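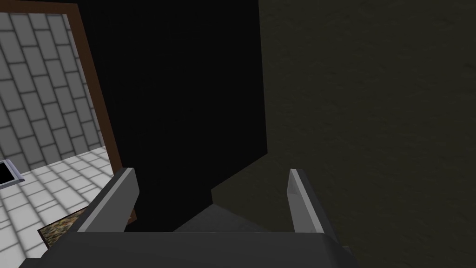

Rosalía Carrasco wrote in after the August issue to ask whether kids who have never coded can still join the simulator group, or if they'd be lost by the second week. Please send them! Half of our team at the Trelleldale club started with zero code, and the first 2 sessions are mostly driving the gripper around a virtual house with the arrow keys and bumping into things (a lot of bumping into things).

What we're working on right now is doorways. The task is called Meireles, after the practice house it's set in, and the idea is simple enough – bring the gripper up to a door, keep the jaws open, and get through into the tiled room without touching the wood on either side. We've logged 130 runs so far and 53 of them counted as clean. I thought that was pretty great for a bunch of middle schoolers, but they want more before the Skokwood meet, so we're staying until 7:30 when the school lets us.

The hard part is steering from the gripper's own view. You get a big slab of gray hardware and a little bit of house, and you have to work out where you are from that. I'm terrible at it. The kids are much better, and they love telling me so.
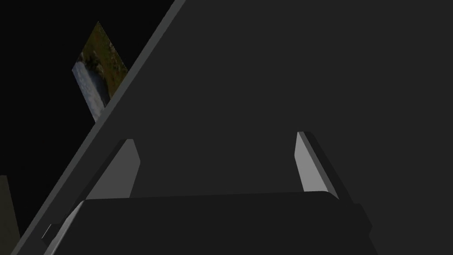
*Fingers open, nothing in them, and most of the view is gripper.*

Next up is picking things up, which I keep promising and keep pushing back. We're also saving for a second Vusero license – $600, so the bake sale is on again and I'm making the lemon bars.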